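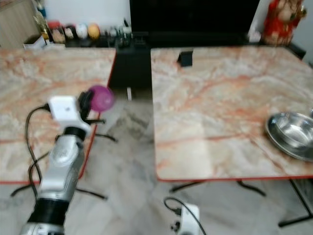

The marble-look tables, with the steel bowl on the right-hand one

Home | About | Rooms | Old Posts | Contact

Two tables and a gap
8 August 2019

I have been promising a post about the living room for ages, and several of you (hello, Žofie Šimko, thank you for the very patient emails) have asked about the tables in particular. So let me get a cup of tea and tell you about them properly.

They're a pair. Same pink-orange and cream marble pattern on top, same thin line of red around the edge, same skinny black legs. I found them at Wannasri, the secondhand place out past the Vustdale turnoff, back in January when I had only gone in to look for a lamp. I did not come home with a lamp. The man wanted 100 for one or 200 for the two, so there was no discount at all for taking both, and I stood there trying to look like a person who might walk away. My sister was already measuring the back of the car.

For the first few months I had them pushed together as one long table, and I never liked it. The pattern doesn't run on from one top to the next, and you get two red lines side by side right down the middle of your dinner. Pulling them apart was the best thing I did. There's a strip of floor between them now and the room feels so much lighter - the floor is pale gray-white marble tile with a faint vein in it, and it seemed a shame to hide it.

I worried that marble pattern over marble tile would be too much. I think it's fine! The tops are so warm and peachy that they don't really argue with the floor, and the black legs help.

Behind them is the big black cabinet under the screen, and I know, I know, it needs sorting out. Things land on top of it and stay there. The golden bottle is down at the left end with the red container, and then come the white egg-shaped thing, the orange round one and the little dark glass bottles all huddled together. I did price a longer, lower cabinet from Sivden, but it was 449 before delivery and I went off the idea quickly.

The one thing up there I wouldn't touch is the red and gold figurine over on the right. It looks so cheerful against the white wall, and my mother would notice within a minute if it moved.

Next job is a rug, or maybe no rug. I keep changing my mind. If you have strong feelings about rugs on tile, please tell me.

2 comments | Share this post

Contact | Copyright 2019 | Back to top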